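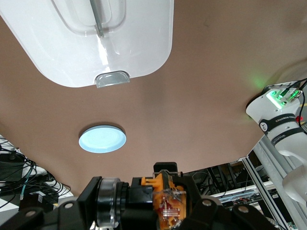

Eken table linoleum, sold by Lammers

Sheet width 76 inches, 4 colors. Lammers calls it "self-healing." We'd call it fairly forgiving: light scuffs fade if you rub them, knife cuts stay put. The "never stains" line on the old label is gone, and good riddance.

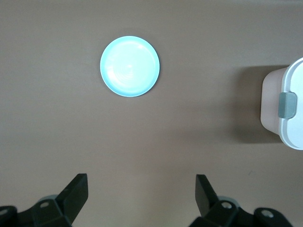 Coffee left overnight marked our shop sample. Skanside's version costs $16 more per yard and did no better. Bernd Ruppert still prefers it for the edge. Maybe. Ask for an offcut before you order.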